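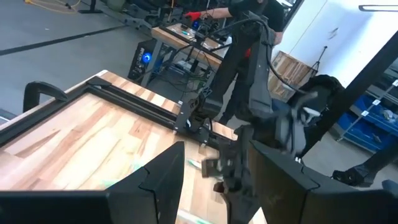 Two Arms, One Table, and a Club That Keeps Growing

1/30/19

I've been meaning to write about the robot club for weeks now, and every time I sit down to do it somebody texts me a question about cable lengths and off I go again. So tonight the phone is in the other room, there's tea, and I'm going to get this down before I forget all the good parts.

For those who are new (hello!), I help out with the student club over at Jonbridge. We're getting ready for the Bralell challenge, the one where two arms have to share a table and work on the same things without getting in each other's way. It sounds simple when you say it fast. My team named their entry Kavlow, after a long argument I was wise enough to stay out of, and the name has stuck so well that they now say things like "Kavlow's in a mood today."

The thing I love about two arms is how much of the work is manners. One arm has to wait. One has to reach in from its side, do its bit, and get back out before the other comes along. Bhupendra Yadav, who wrote most of our timing code, started out with a pause of 3 seconds between moves, and it was like watching two very polite people at a door. He has been trimming it down bit by bit ever since, and I've learned to keep my mouth shut while he does it — mostly.

We also talked a lot about what the arms should practice on. The rules let each team pick some of their own objects, and I was all for foam blocks, since I'm the one who sweeps up. The students wanted everyday stuff with some weight to it, and they wore me down. I will say that a full bottle is a much better teacher than a foam block. The grip matters, the height matters, and you find out quickly who measured the cap and who guessed!
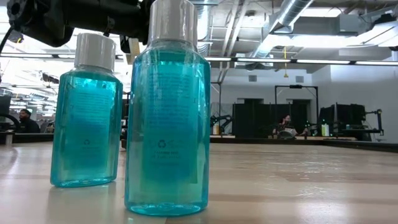 What we're working on next

The rules ask for 50 tries in a row with the same setup, all written down, and we want to do 100 so we have something to compare. Bhupendra has made a log sheet with 107 lines on it, and when I asked about the extra seven he just said "coffee." Fair enough.

After that comes the write-up, where I'll be nagging everyone for their notes. If you have been to Bralell before and have any tips on packing the arms for the drive, please leave me a comment. I have plenty of old blankets and no plan at all.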